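**Cistelus Completes Move to Automated Room Layout at Barrientos Office**

December 20, 2020 - Cistelus has finished introducing automated layout in the scene department of its Barrientos office, where simulated rooms are prepared for the training and testing of household robots. The change began in June with a single team and now covers all of the department's indoor work, including bedrooms, studies, kitchens and hallways.

Until this year, every room in the company's library was arranged by hand. A layout artist chose the walls and flooring, brought in the furniture, placed small objects on tables and shelves, and then ran the room through the simulator to confirm that objects rested where they had been put. Under the new arrangement, a program known within the company as Zarel proposes the complete room. Staff members receive the proposal, inspect it, and accept it, correct it or send it back.

The library held 963 rooms when the program was introduced. It now holds 3,865. The company has stated that every room added in the period was opened and approved by a member of staff before release, and that this requirement will remain in force through the coming year.

The department's principal customer for the new rooms is Wovthorpe, which develops mobile robots for tidying and fetching tasks in private homes. Wovthorpe had asked for greater variety in the objects placed on tabletops and in the spacing between pieces of furniture, both of which affect how a robot plans its approach to a table and its reach across it. Rooms arranged by hand tended to repeat the habits of the person who made them, with clear table edges and wide paths to the door. 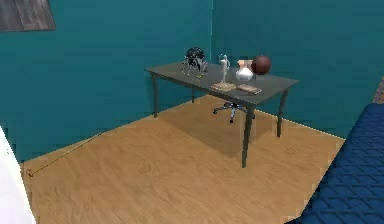 For the layout artists, the working day has changed considerably. Before June, an artist normally kept one room open for most of a shift. Reviewers now work from a queue, and each room is checked against the same written list: whether objects overlap, whether furniture passes through a wall, whether anything floats above its support, and whether a robot entering the room would have floor space to turn. Corrections are made in the same editing software as before. When a reviewer moves an object, the change is recorded and used in the next update of the program.

No positions were removed as a result of the change, according to the company's year-end notice to employees. The 7 artists who previously arranged rooms full time have been given the title of scene reviewer, with no reduction in pay. Two of them also spend part of each week on rooms that are still built entirely by hand. These are used as reference rooms for measuring whether the automated ones are becoming too similar to each other.

The transition has not been without difficulty. In the first weeks, staff reported that the queue moved faster than they could review with care, and that the count of rooms shown on the department's wall display had come to be treated as a personal target. The display was taken down in the autumn. Queue lengths are now set by the team lead at the start of each shift, and reviewers may close the queue early if the rooms in it require heavy correction.

Employees also raised the matter of skill. Several noted in a department survey that arranging a room from nothing had been the part of the work they valued most, and that long periods of checking were more tiring than the earlier work, particularly for the eyes. In response, the company shortened continuous review periods and introduced a rotation under which every reviewer spends time on hand-built rooms, object modeling or customer requests. Some respondents welcomed the change - the placing of small items, which had to be repeated in each room, was widely regarded as the dullest task in the department.

Training for the new role takes place during paid hours. It covers the use of the queue, the basic behavior of objects in the physics simulator, and the writing of rejection notes. The last subject was added after Wovthorpe pointed out that a rejected room is of use to its own engineers only when the reason is clearly stated. Reviewers are now asked to name the object concerned and describe the fault in one or two plain sentences.

A second stage is planned for next year. Cistelus intends to have Zarel vary the lighting and the surface finishes of approved rooms, beginning with a trial set of 1,000. Reviewers will be consulted on the checklist for that work before the trial begins, and the reference rooms will again be prepared by hand. The company has not yet decided whether varied copies of an approved room will each need a full review or whether a shorter check will be permitted. The department's staff have asked for a full review during the trial.

Employees at the Barrientos office who wish to transfer into scene review may apply through the internal vacancies list when the office reopens after the holiday closure. Prior experience in layout is useful but is not required.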